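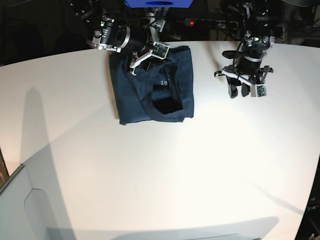 ## Drillow project - progress report, October

Prepared by Iona Gillies for Ayman Bensaid, Maluleke fund

### Work completed

The bimanual folding policy was retrained on 182 teleoperated demonstrations, all on dark knit garments. Dark fabric was chosen as the hard case: wrinkle edges have low contrast and the depth signal is noisy. A-yeong So collected the demonstrations, and Finlay Aitken rewrote the grasp selection module.

Grasp selection now runs separately for each arm. One gripper may hold an edge while the other stays clear of the cloth until a second grasp point scores above threshold. The earlier version moved both arms together and often dragged the garment.
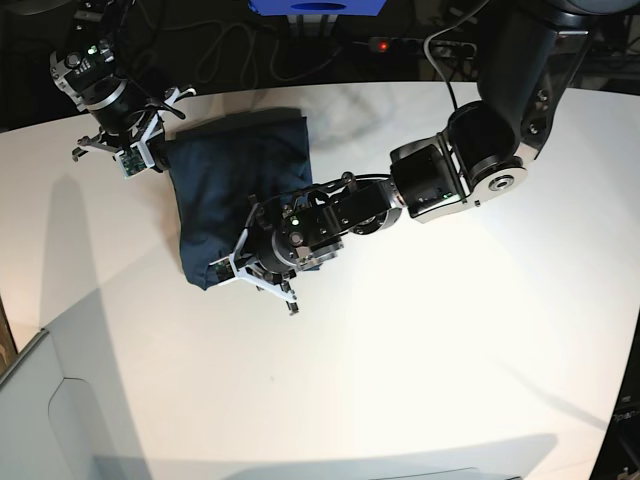

With two contact points on the bundle, the controller limits the relative speed of the wrists. The limit is set by hand at present. Kenna Dalgleish is fitting it from the logged joint torques and expects to finish in the next period.

### Results

- Test garments: 11
- Folded to tolerance on the first attempt: 9
- Remaining failures: both from a missed pinch at a corner - the fingers closed above the fabric

### Open items

1. Repeat the test set with light fabrics.
2. Port the Pillo simulator to the new gripper geometry. This is 4 weeks behind plan.
3. Agree on the fold tolerance with Clinen before the next round.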